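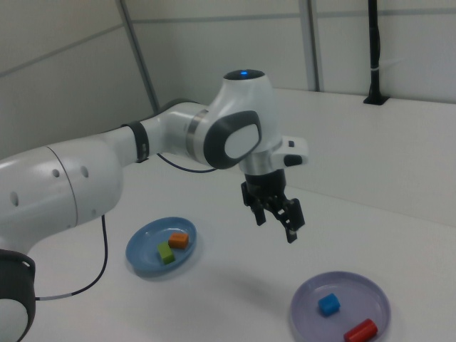

## Section 3: Washing a vintage silk scarf by hand

Okay, so you've got your scarf home and it smells like somebody's attic. Mine always do! I buy most of them in mixed boxes from the Brerton flea market, and this is how I wash every one before it goes into my shop.

**Caution:** don't wash anything with a hand-painted design or a label that says dry clean only. I ruined a lovely green one that way (it still hurts).

1. Test the dye first. Dampen a white cotton swab, press it on a dark corner and hold it there for a slow count of 9. If color comes off on the swab, stop and take the scarf to a cleaner.

2. Fill a clean basin with cool water and stir in a small squirt of silk wash or baby shampoo. You want hardly any suds.

3. Lay the scarf in and swish it gently for three minutes. No rubbing, no wringing, and please don't soak it overnight - old dyes love to wander.

4. Rinse in fresh cool water until it runs clear. My friend Zinash Gebreyes adds a spoonful of white vinegar to her last rinse and swears by it for shine. I do it too now, mostly on the twills.

5. Roll the scarf up in a white towel and press down with your hands to get the water out, then unroll it right away.

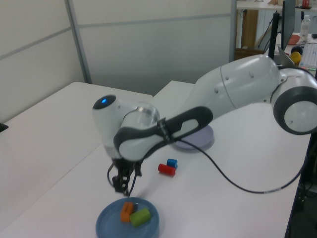
6. Iron it while it's still a little damp, wrong side up, on the silk setting with a cotton cloth over the top. Go around the rolled hem and never across it, or you'll squash it flat and it'll look like a cheap machine edge.

**Note:** if there's a paper tag still attached, wrap it in plastic before you start, or skip washing altogether and just air the scarf out for a few days. Collectors really do pay more for the tag!

### Pinholes and small pulls

Leave pinholes alone until after ironing, when you can gently stroke the threads back together with a fingernail. Larger holes are covered in Section 4, along with hem repairs.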